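フルンドカム共同キッチン 棚・容器まわり点検表(8月分)

点検場所:1階キッチン、調味料棚、作業台、流し下、乾物庫
点検者:ヴィタリー・ミハイリューク
確認者:ダイアン・サザーランド
記入方法:良=問題なし、要=要対応、済=その場で対応済み。コメントは次回の点検者が読んで分かるように書くこと。

1. 作業台と床

1-1 作業台の天板にひび、浮き、べたつきがないか 良
コメント:奥の角のコーキングが少し黒ずんでいる。先月と変化なし。次に漂白するときは換気扇を先に回すこと。

1-2 作業台の縁から物がはみ出していないか 済
コメント:まな板が1枚、縁から出た状態で置かれていた。立て掛けに戻した。

1-3 床に水、油、粉のこぼれがないか 済
コメント:乾物庫の入口に小麦粉が落ちていた。掃いてから水拭きした。粉の上をいきなり濡れ雑巾で拭くと糊のようになって目地に残る。

1-4 通路に踏み台や箱が置かれていないか 要
コメント:踏み台が乾物庫の扉の前にある。扉が半分しか開かない。定位置は冷蔵庫の左。床にテープで印をつけ直す予定。

2. 流しと流し下

2-1 排水口のかご、ふたに破損がないか 良

2-2 流し下に漏れ、湿り気、かび臭がないか 良
コメント:トラップの接続部に乾いた布を当てて確認。湿りなし。

2-3 洗剤類と食品が同じ棚に入っていないか 要
コメント:フラヴィンの中性洗剤の詰め替え袋が、酢の瓶の隣にあった。洗剤は下段の箱に移したが、箱がすでにいっぱいで、ふたが閉まらない。箱をひと回り大きいものに替えたい。備品番号は956。同じ型の大サイズがあるか、ダイアンさんに確認を頼んだ。

2-4 洗剤の詰め替え容器に中身の表示があるか 済
コメント:スプレーボトルの表示が水でにじんで読めなくなっていたので書き直した。上から透明テープを貼った。

3. ガラス容器

3-1 口の部分に欠け、ひびがないか 要
コメント:乾物用の瓶のうち、豆を入れていた瓶の口に小さな欠けがあった。中の豆は破片が混じっている可能性があるため、瓶ごと廃棄に回した。欠けは目で見るより、光に透かしながら瓶を回したほうが見つけやすい。素手で口をなぞらないこと。

3-2 ふたのパッキンに劣化がないか 良
コメント:フェラーロの密閉瓶は6月にパッキンを全部替えている。まだ弾力がある。

3-3 瓶どうしが接触していないか 済
コメント:調味料棚の中段で瓶が詰まりすぎていた。間隔を指1本分あけて並べ直し、入りきらない分は上段に移した。上段は目の高さより上なので、重い瓶は置かない。

3-4 熱い物を入れた直後の瓶が冷たい面に置かれていないか 良
コメント:点検時に該当なし。鍋敷きは引き出しの2段目。

4. 粉末スパイス

4-1 中身の名前が表示されているか 要
コメント:橙色や茶色の粉は、瓶に入れてしまうと見分けにくい。シナモンとターメリックを取り違えたという報告が先月あった。表示のない瓶については、においで判断して書き足すのをやめ、詰めた人に確認してから札を貼ることにする。確認が取れないものは使わずに別の箱へ。

4-2 詰めた月の表示があるか 要
コメント:表示のある瓶とない瓶が混在。札の様式はトゥランス倉庫で使っているものと同じにそろえる。注文番号1356で札を追加した。届くまではマスキングテープで代用。

4-3 固まり、虫、変色がないか 良
コメント:瓶を傾けて粉の動きを見た。固まりなし。コンロの上の棚に置いてあった分は湯気を受けるので、作業台側へ移した。
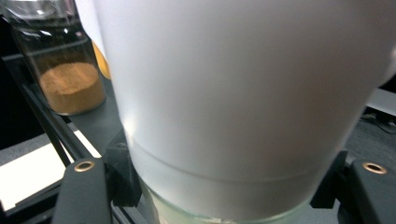
4-4 計量スプーンが瓶の中に入れたままになっていないか 済
コメント:パプリカの瓶に入っていた。取り出して洗った。濡れたスプーンを戻すと固まりの原因になるので、棚の横に掛けてある乾いたものを使う。

5. カップ、筒形の容器

5-1 表面に割れ、深い傷がないか 良
コメント:つや消しの容器は細かい傷が目立たない。斜めから光を当てて見る。

5-2 継ぎ目や段差に汚れが残っていないか 済
コメント:胴と底の境に段がある容器は、段に粉や茶渋がたまる。普通のスポンジでは届かないので、細いブラシで一周こすり、すすいでから伏せて乾かす。今回、段に汚れの残っていたものが3個あった。

5-3 背の高い容器が棚の手前に置かれていないか 要
コメント:手前に高い物があると、奥の瓶を取るときに腕が当たる。高い物は奥か端に置く。棚の右端を空けたので、次回までここで試す。

6. 対応の引き継ぎ

踏み台の定位置の印:ヴィタリー、8月中。
洗剤箱の交換:ダイアン、在庫の返事待ち。
スパイスの札:届きしだい4-1と4-2をまとめて処理。それまで表示のない瓶は増やさない。
欠けた瓶の補充:しない。豆は袋のままクリップで留め、乾物庫の下段に置く。

確認者記入欄:
3-1の廃棄は確認しました。割れ物は紙で包んで「キケン」と書いてから出してください。前回、包まずに袋に入っていたものがありました。5-3は棚の高さを変えれば済むかもしれないので、次の点検のときに一緒に見ます。(サザーランド)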